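Open day at Colodeo: lots of cloth, few answers

The invitation promised "household robots that learn from people." I drove out to Millstead expecting at least one robot folding at least one towel. Colodeo, which rents the upper floor of the old Magaña furniture building, opened its doors for a single afternoon, and the head of its training group agreed to talk with me as long as I left names out of it. Fine by me.

We started by the coffee table, where visitors were picking up leaflets. The leaflet says the company has "taught" 1592 household tasks. I asked what counts as a task.

"One recorded attempt from start to finish," she said. "If you wipe a mat and then wipe it again, that's two."

So it isn't 1592 different chores?

"No. The number of different chores is 15."

I said most people would read the leaflet the other way. She looked at it for a while and said she would bring that up with whoever writes them. She also said the word "taught" had been argued over, and that she had been on the losing side.

The demonstration itself ran on an arm made by Plenomach, bolted to a bench behind a rope. It was asked to pick up a cloth and put it in a bin. It tried 6 times while I stood there and got the cloth into the bin on 3 of them. On one of the others it closed on air, waited, and carried nothing to the bin with great care. The children in front of me liked that one best.

"Cloth is hard," she said. "A cup is the same shape every time you see it. A cloth never is. People watch this and think the machine is stupid, but they've been handling cloth since they were two."

I asked why, in that case, a company would open its doors now and not in a couple of years.

"Because we need people to come and do recordings. I'm not going to pretend it's a product launch."

The invitation did pretend that, a little, and I told her so. She didn't argue.

Where the afternoon got more interesting was the recording area, with its office chairs and its cords all over the floor. The work there is done by hand, with a gripper in each fist and a patterned cube on top of each gripper so the software can tell where it is. You sit, you reach, you pinch, you let go. The chore I watched was a yellow cloth and a dark blue mat on the floor, and it was done at the speed of somebody who has been told not to rush.

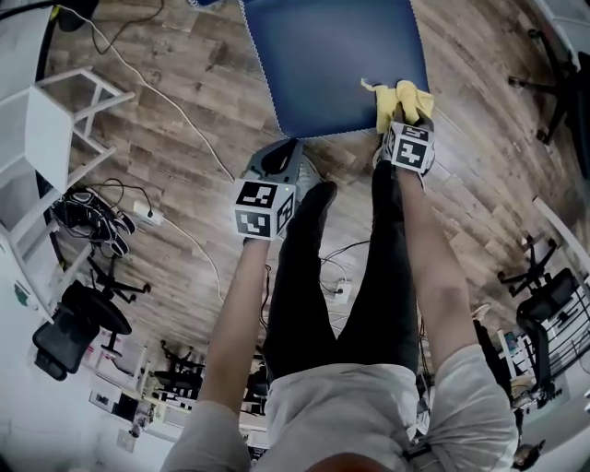 I wanted to know whether that kind of work wears on people. She said sessions are kept short and that wrists are the usual complaint. "You can't use your fingers. You have to think about a thing you've never had to think about before. Some people love it for the first hour and never come back."

And the ones who do come back, are they training their own replacements? She had plainly heard this one before.

"I don't know anybody who is paid to wipe one mat. If you mean cleaners, ask me when the arm can get a cloth into a bin every time. I'd rather be asked then, when it's a real question."

I think it's a real question now, and I said that too. A firm that is out looking for money since February has presumably told someone what the arm will be good for. She said money was not her department. The person whose department it was had gone to park cars.

My last question was what she would trust the arm to do in her own kitchen. She took longer over it than over anything else I asked.

"Hold a door open," she said. "Maybe carry something that can't break. I wouldn't leave the room."

Colodeo says there will be another open day once the arm has been moved to a bigger bench. The leaflets are being reprinted. I have asked for a copy of the new one.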